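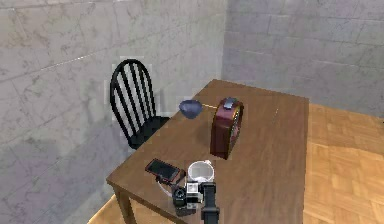
Vurlow

Vurlow is a commercial software package for building and running simulated homes in which robot arms can be trained and tested. It is sold by Okau, a small firm that also offers the package as a hosted service. Each release contains a set of furnished rooms, a library of movable household items, a choice of robot arms and grippers, and a tool for recording what the robot does and what its cameras would see.

The package is used mainly by university groups and by companies working on household robots. It is not meant for factory planning and has no support for conveyor lines or welding cells.

Background

Okau began work on Vurlow as an add-on to Flerov, its earlier program for drawing room layouts. Flerov could place furniture and lights but had no physics, so objects could not be picked up or knocked over. The first version of Vurlow kept the Flerov layout format and added weight, friction and contact between surfaces. Layouts made in Flerov can still be opened, although lamps and door hinges usually have to be set again by hand.

The first public release came in July and was limited to table-top work. Bedrooms and sitting rooms were added in the next version, along with moving cameras.

Contents

The standard edition comes with 32 rooms and 345 objects. Of the objects, 115 can be grasped, and the rest are treated as fixed furniture or decoration. Graspable items include mugs, bowls, phones and soft toys. Wall and floor finishes can be changed without affecting the task, and the same room may be shown with stone tiles, plain paint or wallpaper. Parquet and stone are the default finishes in the newer rooms.

Six gripper models are included. A user may load another from a file, provided that its joints and weights are given in full. Cameras can be fixed in the room or mounted on the wrist, and several may be recorded at once.

Bedrooms and soft objects

Bedroom scenes use the same controls as the table scenes but are slower to run when cushions and mattresses are set to give under load. Many users leave this option switched off and treat soft items as solid. A cushion or plush toy then keeps its shape when gripped, and a policy trained this way may squeeze too hard when moved to a real arm.

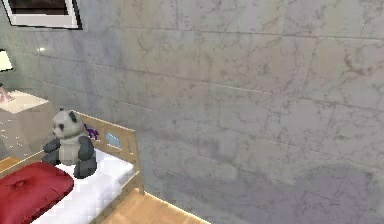

A review by Intarasuk found the bedroom set the weakest part of the package, saying that the bedding looked convincing from across the room but behaved like a board as soon as an arm leaned on it. The same review praised the table scenes, where small hard objects slid and tipped much as they would on a real table. Okau has since reworked the mattress model – the change is optional and must be turned on in the settings for each room.

Tasks and recording

A task in Vurlow is made up of a starting layout, a written instruction and a test for success. The test may be simple, such as whether a mug is upright on a given surface, or may join several conditions. Starting positions can be shifted at random within limits set by the user. Runs are saved with joint positions, gripper state and camera views, and can be played back from any angle.

Sitting rooms are often used for search tasks, in which a small item has been left on a seat or on the floor and the camera has to be moved to find it.
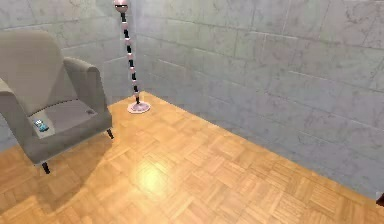 Sitting-room corner with grey armchair and floor lamp, rendered in Vurlow.

Licensing

Vurlow is licensed by the seat, with a lower rate for teaching. The hosted service is charged by the hour and includes storage for recorded runs. Users may publish pictures and recordings made with the package, but may not pass on the object files themselves. A free edition is also offered, with a single room and no recording tool.

Reception

Reviewers have generally found the package easy to install and the layout editor quick to learn. Complaints have centred on the lighting, as glossy floors can produce bright patches that confuse simple vision systems. Some users have kept these patches on purpose – a floor near a real window can look much the same. The manual has been criticised for giving little help with the success tests, and most working examples are found on the user forum.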